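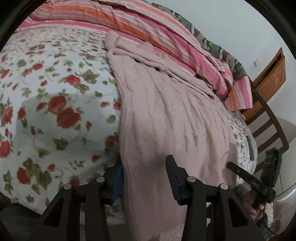 ## Progress report: operating rules for household handling trials

Submitted to the Edwood program office, 24 November 2022

### 1. Purpose of the work

The grant supports the drafting and testing of a code of practice for recording manipulation work in private homes. The code covers consent, safe conduct, handling of soft goods and the treatment of recorded material. It is intended for use by all teams working under the Varnthorpe project, including those operating hand-held grippers.

### 2. Status of the draft code

The second draft is complete and has been in use at all 4 sites during the reporting period. Sections on consent and equipment checks are considered stable. The section on textiles has been rewritten in full after operators reported that the first version was written with rigid objects in mind.

The main provisions on textiles now read as follows:

- Bedding and blankets are handled as the household keeps them. Operators do not strip or rearrange a bed to make a task easier.
- Knitted and loosely woven items are gripped over a broad fold. Single loops and fringes are not to be gripped.
- Pads are inspected for grit and rough edges before each session and wiped between households.
- Phones, remote controls, glasses and medication within reach of the work are left in place unless the resident agrees to have them moved.
- Any pull, snag or tear is reported to the resident before the operator leaves the room.

### 3. Activity against targets

| Item | Target | Completed |
|---|---|---|
| Recorded sessions reviewed against the code | 620 | 620 |
| Sessions involving textiles | 200 | 200 |
| Resident feedback forms returned | 200 | 100 |

The review of sessions was carried out by Nusida using a common checklist. The most frequent departure from the code was an incomplete pad inspection entry. Feedback forms remain behind target. The form has been shortened to a single page and will be offered at the close of each visit.

### 4. Matters requiring a decision

The program office is asked to confirm whether personal items recorded in bedrooms should be masked in all cases, or only at the request of the resident. Paulík has advised that masking in all cases is workable but would lengthen the preparation of each release.

### 5. Next period

The third draft will be circulated to the sites for comment and submitted in March. Spending is within the approved budget and no change to the grant terms is requested.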